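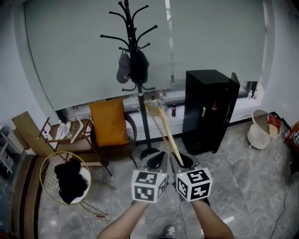

I've been meaning to write about work since March, and I keep putting it off because I'm not sure which side I come down on. So bear with me.

For most of my time at Clultard I packed orders. You stood at your bench, you folded, you taped, you talked to whoever was across from you, and by four o'clock you knew everything about their sister's wedding. Then the Torkska arms came in, 2 of them at first, and the benches by the loading door went away. They're good at boxes, I'll give them that! They can do 300 an hour if the boxes are all one size and no one has left a strip of tape hanging.

What they can't do is odd things — long thin things, soft things, anything that rolls. So some of us moved over to teaching. You hold a gripper in each hand and pick things up, put them down, and pick them up again, over and over, and all of it gets saved for the machines to learn from. A long wooden stick is harder than you'd think. You have to slow right down and notice what your wrists are doing, and I'd never once thought about my wrists in all those years of packing (they ache in new places now, by the way).

Lensa Yimer took to it right away. She says it's the first job she's had where being fussy counts in her favor. Liam Horgan lasted 4 shifts and asked to go back to the dock, and I understand that too, because he missed the noise and the company. It's quiet work. I catch myself talking to the stick.

The pay is a little better and my back is much better. I do miss having someone across from me, though, and I've told my manager so. She's looking into letting us work in pairs, at least in the mornings, and I said I'd go first if Lensa will have me.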